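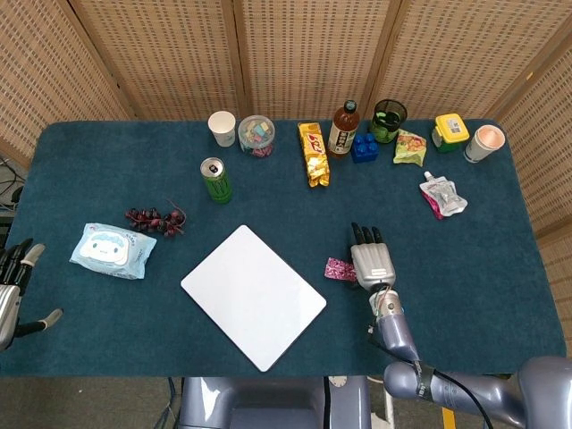 The tabletop station at the Heltura open day, right hand by the pink candy.

Our August trip to Heltura drew 13 of us, plus a packed lunch that looked a lot like the robot's table. Snacks, tea, grapes, wet wipes - somebody there shops the way I do.

Ruairi Yule ran the demo and asked us to keep our voices down, which the robot did not need but he did. Picking up a wrapped candy is apparently the hard part of his job. The software, Dretis, has had 325 practice runs at this table, and Ruairi spoke of each one like a dental appointment.

Sheena Ogilvie asked when it would do dishes. He said they were still on groceries.

The next visit is to Barbu, at 4 p.m. Sign up with Sheena, and eat first.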